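Visit report: Malabanan rubber flooring plant, Plorley
Kristine Evangelista, facilities planning

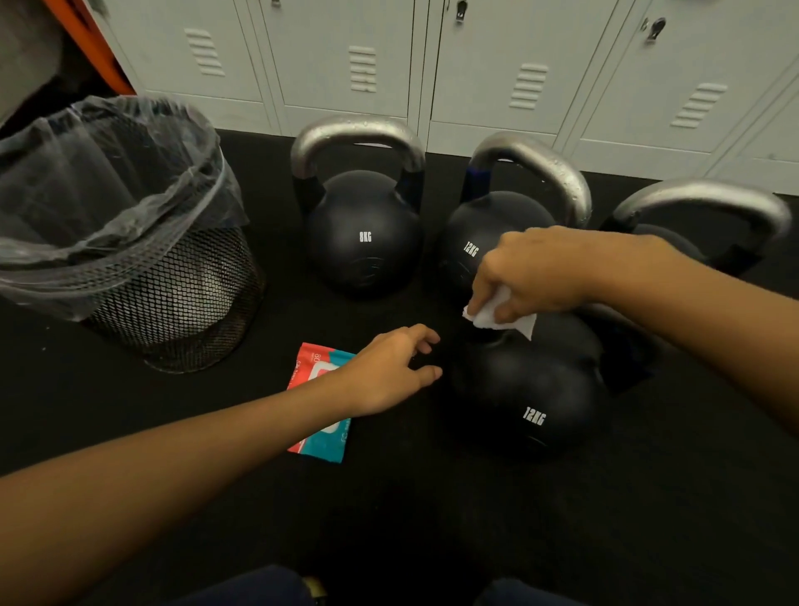 Kettlebell cleaning on black rubber flooring, lockers behind.

The visit took place in May and covered the mixing hall, the press line and the test room. Crisanto Talavera led the tour. Jocelyn Dumlao joined us for the test room.

Crumb arrives in bulk bags and is screened before mixing. Binder is dosed by weight. The mix goes into steel molds and is pressed hot, then the tiles rest on racks overnight before trimming. Line 2 was down for a mold change, so we saw trimming only on line 1. Stated output is some 2,000 tiles per shift with both lines running.

The test room does hardness, tear and drop tests. The drop rig lets a 50 lb weight fall on a tile over a concrete slab and records the peak force. Dumlao showed results for the Corora grade, which had a mean Shore A hardness of 63. Edge tiles are tested separately and I did not get those numbers.

Cleaning was discussed at length. Malabanan advises a neutral cleaner and no solvents on the tile surface. Disinfectant used on weights and benches should be checked against their list first. I have asked for the current version.

Open points for the Carnirholm order:
Lead time for 317 tiles, including ramps.
Whether the adhesive can go over the existing screed.
Odor data after installation. Analyn Baluyot is to send this.

Left the site at 3:40 p.m.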